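Let the Soup Be Late

By the author of the Tillier kitchen pages, 16th May

I want to write against the quick dinner. I know this is not a popular opinion. Every recipe I open promises to be finished before I have found my apron, and the number of minutes is printed bigger than the name of the dish. I have cooked many of these recipes, and some of them are good. But I think they have taught us a wrong idea about what the evening is for.

When I moved to Mostimcombe, I did not know how people here ate. In my first February I was invited to a dinner in Sodmont, on the other side of the hill. We sat down very late. The beans were still hard when we arrived, and the host put bread and a bowl of radishes on the table and went back to her pot. I was hungry and a little offended. By the time the beans came I had talked to everybody in the room, and I have never enjoyed beans so much.

After this I started to look at my own habits. I was cooking fast in order to have a free evening, and then I spent the free evening looking at my phone. The time I saved did not go anywhere good. A pot of soup needs perhaps 50 minutes, but most of these minutes it does not need me. I can sit next to it. I can read, or call my mother, or peel one more carrot because I feel like it.

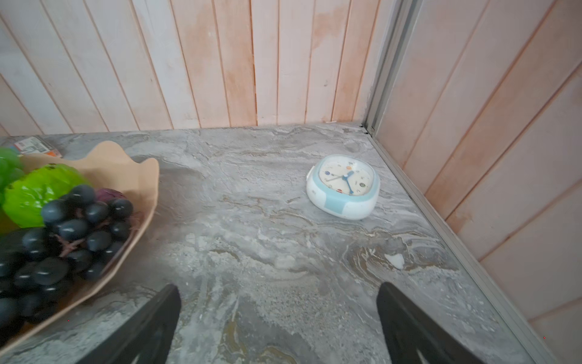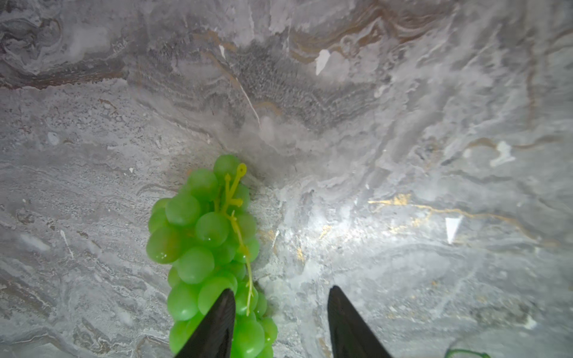
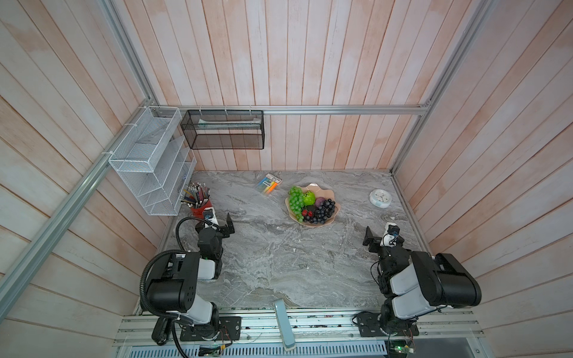 What the short recipe hides

A second problem is that the short recipe is often not short. It begins when the onions are already chopped and the chicken is already at room temperature. Somebody did this work, and the clock was not running yet. When I follow such a recipe and need double the time, I feel slow and stupid. I would prefer an author who writes "this will take you most of the evening" and lets me decide.

I also think about price. The fast dinner likes the tender cut, the washed salad, the sauce in a jar. Dried chickpeas are cheap because they ask for patience. At Yen, the small shop where I buy most of my food, the chickpeas stand on the lowest shelf, and the ready meals are at the height of the eyes.

The good argument against me

Of course I know the answer to all this. Many people come home tired, with children who are hungry now, and a person with 2 jobs does not want to hear about beans from me. This is true, and I would never tell a parent to feel bad about fish fingers. But I notice that slow food can also be kind to tired people. I put chickpeas in water before I go to bed. I cook a big stew when it rains, and I freeze half. On the worst evening of the week, dinner is then only a matter of warming it up – even the quick recipes cannot beat this.

So my wish is small. Choose one evening, put something heavy on a low flame, and tell your guests to come anyway. Give them bread. If they ask when the food will be ready, say that you don't know yet.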